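Kitchen & Table / Storage / Fruit Keeping

The Wundholm Fruit Hanger

There are people who put their fruit in a bowl, and there are people who have once reached into the bottom of that bowl in August. The Wundholm is for the second group, and for anyone willing to take their word for it.

It is a countertop stand in powder-coated steel with a round base, one tall post and two hooks. Bananas go on the upper hook. Grapes, or a string bag of clementines, or the keys you are always losing, go on the lower one. There is no app. We were asked about an app at a trade fair, by a man who seemed serious, and we have thought about him often.

The base is heavier than it looks. Our first version, sold for a single September and remembered without fondness, tipped over whenever somebody hung a full bunch on the side facing the sink. Catinca Tănase redrew it with the weight set low and toward the back, and since then the stand has mostly stayed where it was put. If you own one of the early ones, write to us and we will send a new base. You keep the post. The screw is the same.

Why hang them at all

A bunch of bananas resting on a hard surface carries its own weight on a few small patches of skin, and those patches bruise first. Hanging the bunch takes the pressure off. It will not stop a banana from ripening. Nothing sold on this site will, and we would ask you to be suspicious of any site that says otherwise. What you get is fruit that goes brown more evenly and a bit of counter back.

Keep the stand out of direct sun and away from the stove. If your bananas are still green and you are in a hurry, put them in a paper bag with an apple overnight and hang them in the morning. If they are getting ahead of you, move them somewhere cooler or accept that you are making banana bread. Mircea Costache, who handles our returns, has a recipe he sends to people who complain. It is a good recipe and some customers now complain on purpose.

Hang the bunch by the crown, with the hook between two stems near the middle. Hanging by one outer stem works until it doesn't, usually at night. Single bananas that have come away from the bunch should go in the tray (sold separately, see below) or be eaten.
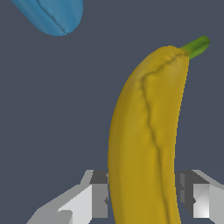
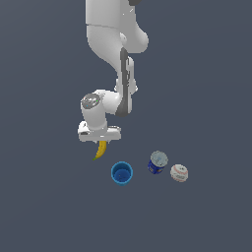 Wurier Housewares – Product Care Team

Cleaning and care

Wipe with a damp cloth and dry it straight away. The coating is fine with dish soap. It is not fine with the green side of a sponge, and we can tell, so please don't send us a photo of fine circular scratches and call it a factory fault. The stand is not dishwasher safe. The hooks unscrew, and those you can put on the top rack.

Once in a while, turn the stand over and check the felt pad under the base. It picks up crumbs and sugar and, in one memorable case, a stamp. Replacement pads come in a pack of 4, which should see you through most of a marriage.

If the post starts to wobble, tighten the screw under the base a quarter turn. Use the small key that came in the box. If you have thrown away the small key, as everyone does, any key of the same size from any flat-packed bookcase will fit.

Details

Height: 14 inches
Load: up to 80 ounces on the upper hook, half that on the lower
Material: powder-coated steel, felt pad
Colors: chalk, soot, pickle
Assembly: one screw, one key
Guarantee: 18 months on the coating, longer on the screw if you are polite

The color called pickle has been described by customers as "sage," "hospital" and "my aunt's car." We think of it as a quiet green. Order a color chip if you are unsure – they are free, and we would much rather mail you a chip than take back a stand.

Goes with

The Plultgate tray sits around the base and catches whatever comes loose. It is shallow, stackable and slightly too nice for onions, though we know what it gets used for. The Matei string bag fits the lower hook and holds more than 4 pounds of clementines before it begins to look unhappy. It stretches in the first week and then stops. Wash it cold.

Neither one is required. The stand has a perfectly full life by itself.

Shipping and returns

We pack the stand flat in a cardboard sleeve with paper padding. Orders leave the warehouse within two working days, except around the holidays, when they leave as soon as we can find the tape. You can return an unused stand within a month. You can also return a used one in that time, as long as it has been cleaned, and by cleaned we mean that Mircea should not be able to guess what was on it.

Product information last checked May 22, 2026.

We use cookies to remember your cart and to see which pages people leave in a hurry. Accept all | Only the necessary ones

Contact | Stockists | Care guides | © Wurier Housewares | Back to top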